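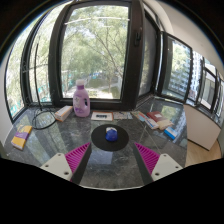 Speaker notes: Chemical storage and inventory in shared labs
Talk by Kane Gilchrist, 215 slides in the old version, cut to 12. Leave time for questions.

Slide 1. Title
Say who I am and where I work. Chemical storage at Ornelia for the last few years, teaching labs before that. Mention that Bevan Mahuika did the inventory work and will take the database questions at the end.

Slide 2. What we started with
Three research groups moved into one building in May. Each brought its own stock and its own way of labeling. The first full count came to 1020 containers. We had expected far fewer. Read the number out and pause, people will want to write it down.

Slide 3. What the count turned up
215 containers had no date of receipt. 13 had no readable label at all. Several groups had bought the same solvent without knowing there was an open bottle down the hall. Don't name the groups.

Slide 4. Alphabetical shelves
This is how most of the stock was arranged. It looks tidy and it puts things next to each other that should be kept apart. Acetic acid and ammonium nitrate is the pair I use. Ask who in the room still shelves this way. Usually a few hands.

Slide 5. Sorting by hazard class
Go slowly. Flammables in the rated cabinet. Acids apart from bases. Oxidizers away from anything organic. Nitric acid gets its own secondary tray. Water reactives stay dry and away from the sink, and that includes the cupboard under it. Within each class you can go back to alphabetical if you like.
If asked about small quantities: the same rules apply. Check section 7 and section 10 of the safety data sheet.

Slide 6. Labels
Full chemical name, hazard, date received, date opened, owner. No formulas on their own and no initials. Squirt bottles and beakers left overnight need a label too. We keep a roll of blanks and a marker at every bench. The marker goes missing, so tie it down.

Slide 7. Peroxide formers
Diethyl ether, THF, dioxane. Date on opening, test on schedule, dispose on schedule. If there are crystals around the cap, do not touch or move the bottle. Close off the area and call the safety office. Say this twice.

Slide 8. The inventory system
We call ours Waaka. Bevan built it from a spreadsheet and a barcode scanner. Show the search page, then the expiry list. Skip the login screen, it takes too long on the projector. It replaced Amska, which only one person knew how to update.

Slide 9. Who does what
Each group has one storage contact. The contact scans new deliveries on the day they arrive and checks the expiry list once a month. It takes nearly 12 minutes if the shelves are in order. When a contact leaves, the group head picks the next one before the last day.

Slide 10. Clearing out
Book the waste pickup first, then sort. We did it the other way around and had full boxes in the corridor. Never combine leftovers to save space.

Slide 11. Still not solved
Gas cylinders are not in the system. Freezer stock is only partly in. Visitors bring samples without paperwork. The Flusomier room keeps a separate paper log and I don't have a date for moving it over.

Slide 12. Questions
Leave the hazard class chart on the screen. Handouts are by the door, one per group. Bevan has the template file for anyone who wants a copy.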